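Ticket 955 - Play kitchen: shelf leaning, utensils falling off the tile wall
Product: Araya compact play kitchen
Opened by: Chaltu Tamiru
Handled by: Dagim Gebremichael, Hodwood parts and repairs
Status: Closed

Reported problem

The white shelf over the stove leans forward. Small things set on it slide to the front and drop onto the stovetop. The wooden spoon and slotted spatula also come off the wall when somebody bumps the unit. We have had the kitchen since July and the shelf was straight then. The unit was moved from one wall to another two weeks before this started. I tightened everything I could reach from the front and it made no difference.

First reply (Dagim)

Thanks for writing. Please take everything off the shelf for now. Two questions before I send parts:

Is the kitchen standing on carpet or on a hard floor?
When you press down on the front lip of the shelf, does it move by itself, or does the whole tile panel move with it?

Customer reply

Half and half. The back feet are on bare floor and the front feet are on the edge of a rug. When I press on the shelf the panel moves too, maybe the thickness of a coin. The right side moves more than the left.

Second reply (Dagim)

If the panel moves, the shelf brackets are probably fine and the looseness is in the back rail. It has four long screws that go in from behind, and they can work loose when the unit is lifted by the shelf. The rug won't help either. Please go through the steps below in order and tell me where you stop.

Step 1. Clear the unit

Take the pot off the stove and the spoon and spatula off the wall. Switch off the burner light and take out the batteries. Keep the utensils together, as you will need both at the end to check the hanging height. The spoon should hang slightly lower than the spatula, with the spatula on the left.
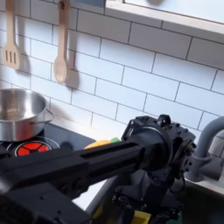

Step 2. Move the unit off the rug

All four feet need to be on the same surface. Lift from the base with two people. Do not lift by the shelf or by the top of the tile panel.

Step 3. Tighten the back rail

Pull the unit 20 inches from the wall so you can get a screwdriver in straight. Tighten the two lower screws first, then the two upper ones. Stop when the head is flush. If a screw turns and never gets tight, the hole is stripped - leave that one and write to me.

Step 4. Check the shelf

Put a level on the shelf from front to back. If it still leans, loosen both bracket screws a half turn, push the shelf up and back, and tighten again.

Step 5. Reseat the wall hooks

Push each hook in until the collar touches the tile. Do not use glue. It gets into the grout lines and it is hard to clean off.

Customer reply

Got as far as step 3. Three screws are tight. The upper right one just spins.

Third reply (Dagim)

That matches the side that moves more. I'm mailing a repair sleeve and a longer screw, kit 40, no charge. Tap the sleeve into the hole from behind until it is flush, then drive the new screw by hand. A power driver will probably strip it again. Then carry on from step 4.

Customer reply

Kit came this morning. Sleeve went in fine. The panel no longer moves when I press on it. The shelf was still a little low at the front, so I did the half turn on the brackets and now it reads level. Hooks pushed in, spoon and spatula back up. One question - the old screw is shorter than the other three. Is that normal?

Fourth reply (Dagim)

No, all four should match. A short one was probably put in when the unit was assembled. You can throw it out. Please check the back rail again in a month and after any move.

Customer reply

Will do. Shelf has been loaded since yesterday and nothing has slid. You can close this.

Internal note

Short screw, upper right position. Second report of this on the Araya. Asked the warehouse to check the screw bags in current stock.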